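Quartey Apartment 16, Covisau Residence
Long-term rental or purchase
Reference: 1306-Q
Listing updated 28/01/2026

Apartment 16 is a two-bedroom unit on the third floor of the Covisau Residence, in the Quartey part of town. It has 156 square meters of covered floor space, a terrace on the south side, one assigned parking space and a storage room in the basement. It can be rented on a one-year lease or bought outright. The owner will consider a lease with an option to buy after the first year.

Summary

Bedrooms: 2
Bathrooms: 2, plus a guest toilet
Covered area: 156 sq m
Floor: third of five, elevator from the garage level
Rent: 2,000 per month
Building fee: included in the rent, paid separately by buyers
Minimum lease: one year
Available from: April
Pets: one cat or small dog, by written agreement
Purchase price: on request

Layout

The front door opens into a hallway with a coat closet and the guest toilet. The living room is straight ahead and runs the full depth of the apartment. It has sliding doors to the terrace at the far end, and there is space for a dining table for eight between the doors and the kitchen. The kitchen is open to the living room on one side.

Both bedrooms are off a short corridor to the left. The larger one has its own bathroom with a walk-in shower and a second door to the terrace. The smaller bedroom faces the inner courtyard, so it gets less sun and stays cooler in summer. It fits a double bed and a desk. The second bathroom is across the corridor and has a tub with a hand shower.

The laundry closet is next to the second bathroom. It has a water connection, a drain and two shelves. The washing machine belonging to the previous tenant has been taken out, and a tenant who wants one there should measure the closet first. The opening is narrower than the space behind it.

The terrace has a tiled floor, an outdoor tap and an awning operated by a crank. The view is over the lower gardens toward the harbor. In the morning the sun is on the left half only, and by early afternoon it covers the whole terrace.
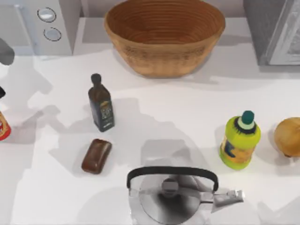
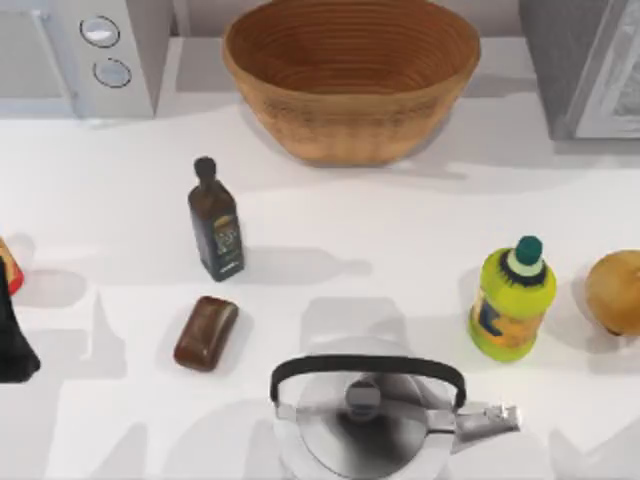

Hacer Demirtaş

The Covisau Residence was built in two phases, and apartment 16 is in the second. The second-phase units have thicker floors between apartments and a different window supplier. Windows are double glazed with aluminum frames and tilt inward for cleaning. Insect screens are fitted in both bedrooms but not in the living room. The track for a screen is there if you want to add one.

Heating and cooling come from a split system with one indoor unit in each bedroom and a larger one in the living room. The system was serviced last April and is covered by a maintenance contract with Brorker, which also looks after the elevator. Hot water is from an electric tank in the storage cupboard off the hallway. The tank is large enough for two showers in a row, and after that it needs time to recover.

Internet is by fiber to the apartment. The socket is behind the front door. The tenant chooses the provider and pays the bill. Cell reception is good on the terrace and in the living room and weaker in the corridor.

Furniture

The apartment can be rented furnished or unfurnished at the same monthly price. If it is rented furnished, an inventory is signed by both sides on the day the keys are handed over. Larger items on the inventory are the sofa, the dining table and chairs, both beds with mattresses, the desk in the smaller bedroom and the terrace table. Curtains stay in either case. Bed linen and towels are not provided.

A buyer can take the furniture at a price agreed separately. Items the buyer does not want will be removed before completion.

Building and grounds

There are two entrances. The street entrance has four steps and a handrail. The garage entrance is level all the way to the elevator, and this is the one to use for wheelchairs, strollers and moving furniture. The elevator must be reserved with the building office for a move. Moves are allowed between morning and early evening, and the lobby floor has to be covered.

The shared pool is on the garden level and is 16 meters long. It is open from April until the end of the season, with the closing date set each year by the building office. It is not heated. Showers and a changing room are beside it. Guests may use the pool when a resident is with them.

Bicycles are kept in a locked room off the garage. Each apartment gets two hooks. The room has an outlet for charging, shared among all residents.

Parking for apartment 16 is the second space from the ramp. It suits a medium-sized car. A long pickup will stick out past the line, and the building office does not allow that. There is unmarked street parking on the uphill side.

Location

Quartey is the older residential area above the harbor. The street is paved and lit, with a sidewalk on one side. A small grocery store and a pharmacy are at the bottom of the hill, and the Clallness bus stops outside the pharmacy on its way to the center. The walk down takes a few minutes. The walk back is steep, and people who shop on foot tend to take the bus up for one stop.

The elementary school is on the next street. Its playground can be heard from the courtyard side of the building during recess. Traffic noise is low apart from the morning garbage truck.

Costs for tenants

Rent is 2,000 per month, due at the start of the month. A deposit of two months' rent is paid on signing and returned after the final inspection, less any repairs. The building fee covers cleaning of shared areas, the pool, the elevator, garden care and cold water. Electricity is metered and paid by the tenant. Contents insurance is the tenant's responsibility.

The agency fee is paid by the owner on a lease.

Costs for buyers

The building fee for owners is 1,306 per year. It is billed in two parts. The reserve fund contribution is included. No special works are planned at present. Minutes of the last three owners' meetings and the floor plan with measurements can be sent to buyers who have viewed the apartment.

The storage room and the parking space are registered with the apartment and cannot be sold apart from it.

Viewings

Viewings are by appointment and take half an hour. Abdelilah Cherkaoui handles leases and Loan Hồ handles sales. Either of them can show the apartment, so please say when you write whether you want to rent or buy, and give two times that suit you. Use the contact form and quote reference 1306-Q.

Please come to the street entrance and ring at the office. The intercom for apartment 16 is switched off while the unit is vacant.

To apply for the lease you will need a copy of your ID, proof of income for the last three months and the name of a previous landlord. Applications are answered in the order they arrive. A holding payment is not accepted before a viewing.

Also available in the same building

Apartment 9: one bedroom, first floor, courtyard side, lease only
Apartment 22: three bedrooms, fifth floor, sale only, under offer
Storage room B4: basement, lease or sale, residents only

Measurements are taken from the owner's plans and should be checked by the buyer or tenant. Price and availability can change until a contract is signed.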